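Planning Automation Purchases, Week 2
Instructor: Ozan Oral

Start with the task, then the price list. In the Prenden exercise the task is handling keys and rings with two arms, and it decides most of what gets bought.
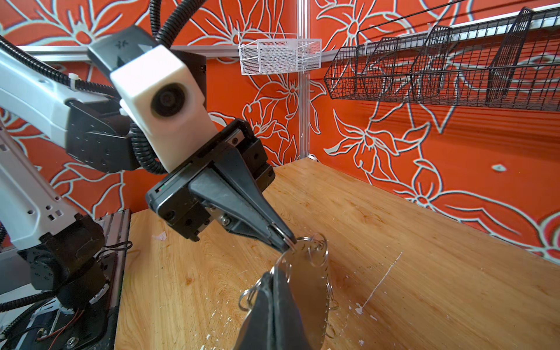
Two grippers at a disc-shaped piece fitted with metal rings.

The arm quote is the easy part. Students last August left out cables, fasteners and spare fingers, and their totals came in 3,000 short. List every item bolted to the frame, down to the baskets. 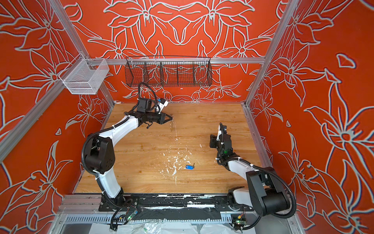 Next, separate one-time costs from repeat costs. Aluminum profile is bought once. Tape, cable ties and gripper pads come back every term — put them on their own line. For this exercise use 900 per term.

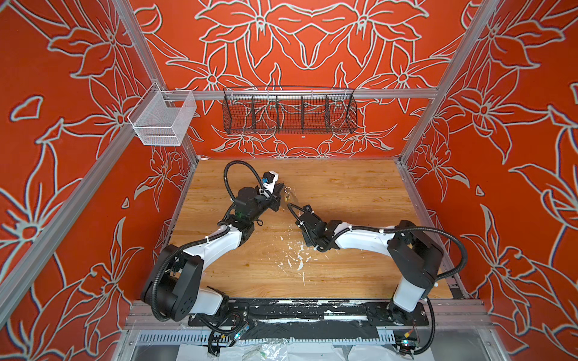 Lead times matter as much as price. Huttunen quotes 16 weeks for arms, Beldale quotes less but ships without mounts. Order the table and rail first so they are ready when the arms arrive.

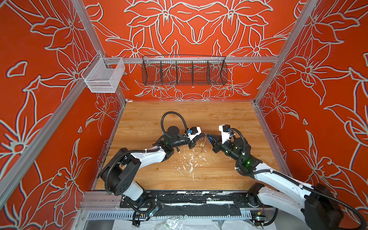

Plan for wear on the work surface too. A tabletop is cheap to replace, but the arms stand idle while it is done.

For next class: draft a one-page budget using the Zondari template. Show shipping separately.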